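Card makers wanted for the Itasard July swap

Itasard is looking for 38 paper crafters to join its July card swap. Each person makes three cards of one design and mails them to our studio. You will get three cards back, each from a different maker.

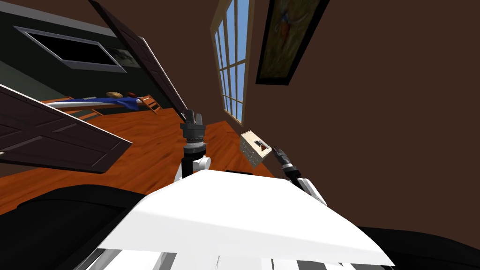

Two arms and a small beige box.

Cards must be handmade, A2 size, and blank inside. Any stamps, dies or inks are fine. Write your name and the techniques you used on the back. Beginners are welcome.

To sign up, write to Janaína Bastos, Itasard, P.O. Box 2725. Include your mailing address and a stamped return envelope.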